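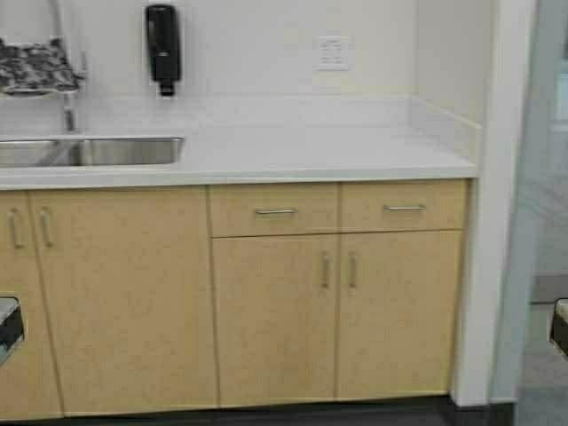 *7 min read*

**Workshop notebook – Gronness building, kitchenette counter**
**July, entry opened 9:40 a.m.**

Purpose of entry: to record the present condition of the kitchenette counter, to set down the cleaning method now in use, and to list the work still to be done before the room is returned to general use. Colleagues who use the counter for rinsing glassware or mixing small batches of paste should read the section on restrictions before doing so.

**Background**

The kitchenette was fitted as part of the Pridenthorpe renovation and has been shared between the finishing workshop and the office side ever since. The job number for the present work is 3,306 and should be quoted on any purchase request. The earlier entry under this number dealt with the drain and the trap. It is closed, and nothing in it is repeated here except where the sink itself is concerned.

The counter was cleared at the start of the week. Mugs, the kettle, the drying rack and the box of filters were moved to the shelf in the corridor, where they are to remain until the sealing work has been signed off. Items without a label were placed in the gray crate under the corridor bench. Owners are asked to collect them by the end of July.

**Condition of the counter**

The countertop is a white solid-surface material. With everything off it, the surface could be examined properly for the first time in several months. The general condition is good. Under a hand lamp held low, fine scratches could be found in the area to the right of the sink, where the drying rack used to stand. They run in the same direction as the rack's feet and are shallow enough to be polished out. A faint tea ring was found in the same area and came away at the second cleaning.

The rounded front edge was checked by touch along its full length. No chips were found. A slight roughness close to the middle of the run was dried paste, and it was lifted with a plastic scraper. Metal scrapers are not to be used on this surface under any circumstances, and the one formerly kept in the kitchenette drawer has been taken back to the tool wall.

At the right-hand end the short white side backsplash meets the adjoining wall. The sealant along its top is old and has begun to pull away from the paint. This is the only fault on the counter that requires outside materials. A tube of white sanitary sealant has been requested.

**Sink and faucet**

The basin is stainless steel with a brushed finish. It was descaled with a citric acid solution, left for the time given on the packet, and rinsed until the rinse water no longer tasted of acid on a test strip – that is, until the strip read neutral. The brushed grain should be followed when wiping. Circular rubbing leaves marks which are visible from the doorway and which are then reported as damage.

The gooseneck faucet was wiped down with the same solution, diluted by half. Limescale had collected around the foot of the neck and required two applications. No leak was found at the base after the water had been run for 5 minutes.

The patterned cloth in black, gray and white which hangs over the faucet is the general wiping cloth for this counter. It is to be used on the countertop and the chrome only. It is not to be used for solvent, for oil or for drying hands. Please note that hanging a cloth over the neck of the faucet keeps water against the chrome and probably accounts for some of the spotting that has been noted there in the past. A rail on the inside of a cabinet door has been proposed as a better place for it. Until a decision has been made, the cloth should be wrung out well before it is hung up.

**Soap dispenser**

The black dispenser on the wall above the sink was refilled. The earlier practice of topping it up with whatever was on hand has led to clogging, as the two soaps that had been mixed formed a gel in the nozzle. The reservoir was emptied, flushed with warm water and filled with the unscented Nenell liquid only. The nozzle now delivers an even amount.

Its position deserves a remark. The nozzle points down toward the counter, and drips will collect there if the dispenser is overfilled. The fill level should therefore be kept below the shoulder of the reservoir. Any soap on the solid surface should be wiped away the same day. It does no harm to the material, but it dries to a film that holds dust.

**Outlet**

The wall outlet with the white cover plate was left as found. The plate was wiped with a barely damp cloth and then dried. No liquid is to be sprayed on that part of the wall. Once the kettle returns, it will be placed well to the right of the sink with its cord kept short, so that the cord does not lie where water is splashed. The same applies to the small hot plate, should anyone wish to bring it back – although the preference of the workshop is that it should stay on the bench.

**Cabinets**

The base cabinets have a pale wood-grain laminate finish, in a maple or birch tone. The order sheet for the renovation gives the color under a trade name which can no longer be matched, and the Iyengar catalog offers three finishes that come close. Sample chips have been requested so that they can be held against the doors in daylight. No replacement panel is needed at present. The samples are wanted for the file, and for the day when one is.

The fronts were washed with warm water and a few drops of the Nenell liquid, working downward, and dried at once. Laminate of this kind tolerates moisture on its face but not at its edges. Particular care was taken with the tops of the doors under the sink, where drips from the front of the counter tend to run.

The brushed-metal bar handles were tested for play. The handle on the wider of the two doors was loose at its lower screw and has been tightened from the inside. The narrow door closes correctly. The wider door stood slightly proud at the bottom and was brought back with a half turn on the hinge adjustment. It should be looked at again when the sealant is applied, as the hinge plate had been adjusted before and may not hold.

The interior of the sink cabinet was emptied and wiped. It now holds the following and nothing else:

- citric acid, in the original packet, inside a lidded tub
- Nenell unscented liquid soap, refill container
- plastic scraper and spare wiping cloths
- a shallow tray beneath the trap, to be checked whenever the cabinet is opened

Paste residues, solvents and anything from the finishing bench belong in the ventilated cupboard in the workshop. Two unmarked jars were removed from beneath the sink on this occasion and disposed of by the usual route. It is requested that this not be necessary again.

**Cleaning method now in use**

1. Clear the surface completely. Wiping around objects is what produced the ring described earlier.
2. Wipe with warm water and a small amount of soap, starting at the backsplash end and working toward the sink.
3. Go over the surface again with clean water.
4. Dry with a separate cloth, including the front edge.
5. Wipe the basin along the grain and dry the rim.

For marks that remain, a white non-woven pad may be used with light pressure. Green pads are too coarse. A trial on the underside of the front lip showed that a green pad leaves a dull patch which then has to be blended into the surrounding area, and this is slow work.

**Restrictions until further notice**

The counter may be used for hand washing and for rinsing clean glassware. It may not be used for mixing, for cutting or for standing hot vessels. The sealant requires a dry joint, and the right-hand end is to be kept free of water for 3 days before application and for the curing time stated on the tube afterward.

**Outstanding**

- Remove old sealant at the side backsplash; clean joint; reseal.
- Polish out the scratches to the right of the sink, after a trial on the offcut kept in the Gronness store.
- Decide on the cloth rail. Adhesive mounting is preferred, as screws would go close to the full depth of the door.
- File the Iyengar sample chips under 3,306 when received.
- Recheck hinge on the wider door.
- Replace the card on the corridor shelf, which still gives the old soap.

**Addition, 4:15 p.m.**

The trap tray was dry at the end of the day. The spotting at the foot of the faucet has not returned so far. The offcut was found in the store, behind the spare ceiling tiles, and is large enough for two polishing trials. It has been brought over and placed on the finishing bench with the job number written on the back in pencil. Sealant not yet received.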